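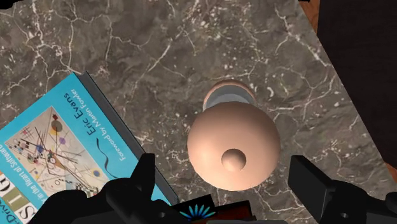 Slide 1. Wrist view in simulation: knob on the marble top, fingers open on either side, book at left.

**Speaker notes — gathering grasp examples in simulation**
Sandamali Uddin, Provumar group. Slot is short, so skip the grey boxes on the slides if we start late.

**Slide 1 (leave up while people sit down)**

- Say who I am. Say Yoshinori Yagi built most of the scene generator and will take questions on rendering.
- Everything today is rendered. No real arm in this talk until the last slide.
- The task is one sentence: pick up the knob. We chose it because it is dull and we wanted to look at the data, and a hard task would have gotten in the way.
- Point at the small nub on top of the ball. From this high up the ball hides most of the collar and the base disc. The policy gets this view and has to learn where the rest of the object is.
- Point at the shadow at lower right of the ball. Come back to it on slide 4.

**Slide 2. What one example is**

- One example = one attempt, start to finish. Wrist images, joint positions, gripper opening, and a label at the end.
- The person drives the arm with a hand controller. The software for that is Boros, ours, not released yet.
- Labels are set by the simulator: knob lifted clear of the table and held, yes or no. People don't label their own attempts. We tried it in October and the two sets of labels didn't agree well enough to use.
- Failed attempts stay in the store. They are marked and left out of training by default.

**Slide 3. Numbers**

- 2307 attempts recorded in total.
- 321 marked as failures. Most of those are a finger pushing the knob over before it closes.
- 7 operators. Read the number, don't name them.
- If asked about speed: new operators are slow for the first session and then level off. I don't have a clean plot and shouldn't pretend to.

**Slide 4. What we vary**

- Table surface. The veined marble is the worst one for us. Bright white streaks under a pale object give the vision side a lot of edges that mean nothing. Plain tops came first and the policy looked great on them. Then we switched to marble and it reached for the stone.
- Light direction. This is the shadow from slide 1. With the light fixed, the policy learned where the shadow was and used that. Move the light and it missed to one side, every time the same side.
- Object start position and rotation about the vertical.
- Clutter. The blue book is one of the clutter items. Printed text, a painting on the cover, strong color. Flip back to slide 1 if people ask — the left finger overlaps the book in that view, so the camera sees black finger against a busy cover at the same time as it needs to find the knob.
- We do not vary the camera mount. Say this clearly. It was a choice about time and it limits what we can claim.

**Slide 5. How a session runs**

- Operator loads a batch. A batch is 200 scenes, drawn ahead of time so that nobody can pick easy ones.
- Scene resets on a button press. Early on it reset by itself and people were still moving the controller when the next attempt started. Those first seconds had junk motion in them and we had to trim by hand.
- Operators can skip a scene but the skip is logged. Read the skip log! It found two scenes where the knob spawned partly inside a book.
- Breaks are up to the operator. Tired driving shows in the joint traces as lots of small corrections near the object.

**Slide 6. Checking the data before training**

- Zomix is the script that goes through each attempt and checks for dropped images, time gaps, and a gripper signal that never changes.
- After that, watch a random handful at normal speed. We skipped this step once and lost a training run to a batch with the color channels swapped. The peach knob came out blue and none of the automatic checks minded.
- Keep operator ID with every attempt. Hold out one operator completely for testing. Splitting at random made our scores look better than they were.

**Slide 7. What I would do differently**

- Vary the light from day one.
- Collect fewer straight-down approaches. Operators all come in from above since it's easiest with this view, and the policy has almost no idea what to do from the side.
- Record recoveries on purpose. Start some attempts with the fingers badly placed and let the person fix it.

**Slide 8. Real arm**

- Planned with the Sistness setup. Same gripper shape, same camera position, different table.
- No results to show. If someone pushes for a guess, say I expect the shadow problem to come back and leave it there.
- Questions. Yoshinori has the rendering ones, I take data and operators.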